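Does That App Really "Fix" Your Video?

By Marlene Charbonneau

You filmed your dog jumping into the lake. You were so excited that you shook the phone the whole time, and the dog came out as a brown smear. Then an ad pops up. "Naltard makes any video perfect in one tap!"

Any video? Perfect? One tap? Hold on a minute. Before you ask a grown-up to pay for something, let's look at what a video editing program does, and what it can't do, no matter what the ad says.

What is a video, anyway?

A video is a stack of still pictures shown very fast. Each picture is called a frame. Many phones record 30 frames for every second. Your brain can't keep up with that many pictures one at a time, so it sees movement instead.

Do the math on a ten-second clip and you get 300 pictures. When you edit a video, you are choosing which pictures stay, which go, and what order they come in. A computer helps, but it is still a big pile of pictures.

And each picture is a big pile of dots. The dots are called pixels. Every pixel is one color. If you zoom in far enough on any picture on a screen, you'll see the little squares.

Claim number one: "We take out the blur"

Blur happens when something moves while the camera is taking in light for one frame. The camera might also be the thing that moves. Either way, the light from one spot gets spread over many pixels, the way a wet painting smears if you drag your sleeve across it.

Can a program un-smear it? A little, sometimes. It can make edges look sharper by making the dark side darker and the light side lighter. That can fool your eye pretty well. It doesn't bring back what the camera missed, though. If you couldn't read the number on a runner's shirt before, a sharpening tool will give you a crisper shirt with a number you still can't read.

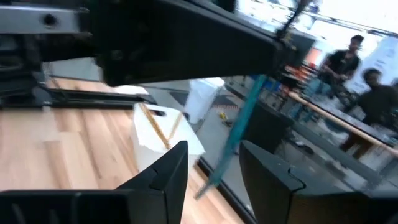
Reading time: 5 minutes

Some newer programs go further. They guess. They have been shown huge numbers of pictures, and when they find a smear they fill in what a thing like that usually looks like. The result can look great. But a guess is a guess. If the program draws a "7" on that runner's shirt, you don't know that it was a 7. It could have been a 1 on a windy day.

So ask this: did the program find that, or did it make it up? Ads don't like that question very much.

Claim number two: "Smooth as a movie, instantly"

This one is about shaky video. The tool is called a stabilizer, and I'll admit I like it. Here is the trick. The program picks out spots in the picture that should hold still, like the corner of a house. Then it slides every frame a tiny bit so the corner stays in the same place.

There's a cost. When you slide a picture over, you get an empty strip along the side. To hide the strip, the program zooms in. Zooming in throws away the outside of your video. If your little sister was standing at the side of the shot, she may be gone now.

Kendra Ouellet teaches a video club that meets on Saturday mornings, and she had her students try this with the same shaky clip in two programs, Naltard and Isau. Both made it smoother. Both also made a fence in the background wobble like jelly. The students liked the fence better than anything else in the clip.

As for "instantly," get out a clock. Kendra's club waited through a snack.

Claim number three: "Over 2,494 effects!"

That's a lot of effects. Dronix says it has 2,494 of them, and the number is printed in very large letters on its web page.

I sat down one rainy afternoon in July and looked through them. I stopped after 581, when my eyes got tired. Here's part of what I found: Sparkle Red, Sparkle Pink, Sparkle Dark Pink, Sparkle Light Pink. Those counted as four. You could also get each one fast or slow. I'd call that one effect with some buttons on it.

When you see a giant number in an ad, try asking what got counted. Then ask how many you'd use. Carter Turcotte is eleven and makes funny videos about his hamster. He uses three things: cut, slow motion, and a boing sound.

Claim number four: "It's free"

Maybe. Free can mean a few different things.

It can mean really free, with no catch. Those programs exist.

It can mean free to try, and then you pay every month. Read the small print with a grown-up, and look for the word "renews." That word means they keep charging until somebody tells them to stop.

It can mean free, but with a logo stamped across your video. The stamp is called a watermark. Friesen does this, and the only place it says so is at the bottom of a help page. I had to scroll for a while.

And it can mean free with ads, or free if you hand over your name, your email and your birthday. Don't type those in without asking at home first.

How to test a video program yourself

You don't need to be an expert. You need one bad clip.

Film something for ten seconds and move around a lot. Make it dark on purpose if you want. Keep a copy of that clip and never change it. Then run another copy through the program and play the two side by side.

Look at hair, grass, fences and writing. Programs have a hard time with those. Look at the edges too, and check if anything got chopped off. Write down how long you waited.

Then play both for someone who doesn't know which is which, and ask which one they like. Ravinder Grewal tried this with his whole family. His grandmother picked the shaky one. She said the other one made her feel seasick.

Words to know

Frame: one still picture in a video.
Pixel: one dot of color in a picture.
Stabilizer: a tool that slides frames so a video looks less shaky.
Watermark: a logo stamped on top of your video.
Renews: keeps charging you.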